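status: usable, review build. notes by Geeta Tripathi, started February, still patchy

# Farkard Nav Kit: what's in it, what we found

Farkard is a simulated indoor navigation kit. You get rendered homes, a wheeled agent, a task runner and a pile of logged episodes. We took it on trial at Pistthorpe to see if it's worth paying for before we put hours on the real base. This README covers our copy of the data plus the review notes. Vendor docs are separate, and thin.

## Quick start

- unpack into `farkard/`, don't rename the folder, paths are hard coded
- `pip install -r requirements.txt` (python 3.10, newer ones break the renderer)
- `python run_task.py --split val --agent tan`
- logs land in `out/`, gets overwritten every run so copy it first

Headless works. Laptop graphics, also works, but slow.

## Contents

| part | what |
|---|---|
| `homes/` | 41 layouts, furnished |
| `episodes/train` | 261 point-to-point runs |
| `episodes/val` | 137 runs, none of the train homes |
| `agents/` | two baselines, Tan and Usholm |
| `tools/` | replay, trim, export |

Each episode folder: color frames, pose per step, action list, goal, a stop flag. Depth is optional and you have to switch it on in the config *before* export. Did that the wrong way round twice.

## The two baselines

**Tan** is the small one. Color frames in, turn/forward/stop out. Loads fast, easy to retrain, forgets where it's been. Good in open rooms. Bad habit of spinning in place when it gets near a corner, then stopping early.

**Usholm** keeps a map. Slower, needs depth, much steadier over long routes. If you only try one, try this one. Config file has a lot of options and most of them do nothing as far as I can tell.

## Review notes

Good:
- install took under an hour, including the python mess
- replay tool is really nice, scrub back and forth, step by step
- episodes are deterministic with a fixed seed. Checked this, same path every time
- pose log matches the frames, no drift that I could find

Less good:
- textures are plain. Walls especially. An agent that leans on texture has little to go on
- doors don't move during an episode. Whatever angle they load at, that's it
- collision is generous, the agent can scrape along a wall and not be penalized. Set `strict_contact: true`
- support answers but takes some 20 hours, and the first reply is usually a link to the docs we already have

## Hallways and doors

Most of our failed runs end in this kind of place. Narrow way through, a door part open, one more door further on.

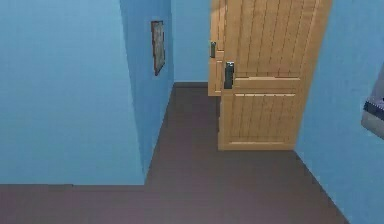
Tan tends to pick a heading early and stick with it even when the gap gets tight. Usholm backs off and replans, if depth is on. Without depth it behaves about like Tan but slower, so no point.

Things that helped:
- shrink the step size in passages (`step_m: 0.15`)
- widen the field of view one notch, not more, the edges get stretched
- drop the agent radius to match your real base, default is too fat
- retrain Tan on the door runs only, then mix the rest back in

Havent tried randomizing wall colors yet. On the list. The export tool has a flag for it but it crashed on me.

## Known problems

- `trim.py` eats the last frame of every episode. Use `--keep-last`
- a few goals in train sit inside furniture. List in `bad_goals.txt`, skip those
- stop flag is sometimes written one step late
- replay window ignores the resize setting
- readme from the vendor says metric units all through, but turn angles are in radians in one file and degrees in the other. Check wich one you're reading

## What not to use it for

Not for grasping, there's no arm in the kit. Not for anything with people walking about, none of the homes have them. And don't quote the val scores as if they were real-world numbers, we haven't run the same routes on the physical base.

## License / sharing

Trial license, internal only. Don't push `homes/` to a shared repo. Your own logs and retrained weights are ok to keep after the trial ends, the layouts are not.

## To do

- strict contact rerun for both agents
- fix the export crash or get Farkard to
- depth noise setting, see if Usholm holds up
- price per seat, still waiting on the quote

Questions to Geeta, mornings are best.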